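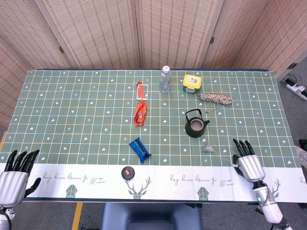
Tuesday, shop notebook, dye and print bench

Carried on with the wash tests on the cotton tablecloth fabric from the Mevudell order. Started at 7:40, finished the last load a little after three. Writing it all down in one go so some of the times are from memory.

Where we left it: the first batch of swatches bled badly in the hot wash and we weren't sure if it was the dye, the fixer or the rinse. The Kumavville people want a cloth that can go through a restaurant laundry, so a cool hand wash on the care label won't do. Retested with the same dye lot (3909) and changed only the fixing step.

Swatches

Cut from the end of the bolt, all green ground, 8 in total. Overlocked the edges this time. Last time the fraying clogged the filter and I lost half an hour picking thread out of it. Marked each one in the corner with laundry pen. The pen on number 5 went faint after the second wash, so I put a safety pin in it.

1 and 2: no fixer, control
3 and 4: old fixer, as before
5 and 6: Gevudley fixer, label strength
7 and 8: Gevudley fixer, double strength

Fixer bath was 14 minutes for all of them, stirred by hand. The bath for 7 and 8 foamed more than I liked and needed an extra rinse before it ran clear. Each pair got its own strip of plain white cotton stitched on to catch loose dye.

Washes

Set the machine to 167 F and checked it with the probe thermometer at the start of the main cycle. It read low on the first load. I stopped it, let the tank heat for longer and started over. Same powder for every load, one level scoop, no softener. Three washes for each pair, then the dryer on medium.

Controls: as expected. White strip came out pale green after the first wash and didn't get much worse.

Old fixer: better than the controls but still a clear tint on the strip. Number 4 is patchier than number 3. I think they were folded against each other in the bath, so treat that one with caution.

Gevudley, label strength: very slight tint after the first wash, none that I could pick out after the second. Color on the swatch itself looks close to the unwashed piece under the window. Under the tube light it looks a touch yellow, but so does everything under that tube.

Gevudley, double strength: no tint on the strip at all. The fabric feels stiffer though, and it stayed stiff after drying. Would not want that on a table. It might soften with more washes but I don't see the point if label strength holds.

Shrinkage

Measured across the warp and the weft before and after. All the swatches pulled in along the warp, by around the same amount whichever fixer was used. Weft barely moved. We need to either pre-wash the bolt or cut long. Pre-washing ties up the machine for most of a day. Cutting long wastes fabric and the hems may pucker at the customer's end. I lean toward pre-washing. Sheet with the measurements is in the blue folder, behind the Rampersad invoices.

Rub test

Dry rub with a white cloth, then a damp one. Controls and old fixer both marked the damp cloth. 5 and 6 left a trace on the damp cloth and nothing on the dry. 7 and 8 left nothing on either. The trace from 5 and 6 is small enough that I'd pass it, but somebody else should look at it in daylight before we tell the customer anything. Cloths are pinned to the board by the sink.

Problems

The drain hose on the small washer is weeping at the clamp again. Put a tray under it. Needs a new clamp, the current one is stripped.

Used up most of the sample bottle of fixer. Enough left for one more small bath. Ordering is through Rampersad and they were slow last time, so the order should go in this week.

I forgot to weigh 1 and 2 before the first wash. No pickup figure for the controls.

Next

Repeat label strength with a longer bath and see if the damp rub trace goes away.
One full-size cloth, hemmed, ten washes, same temperature.
Try a gravy stain and a red wine stain on what's left of 6.
Ask Kumavville what bleach their laundry uses, if any. Everything above is without bleach and it could change the whole result.
Empty the tray under the washer before going home.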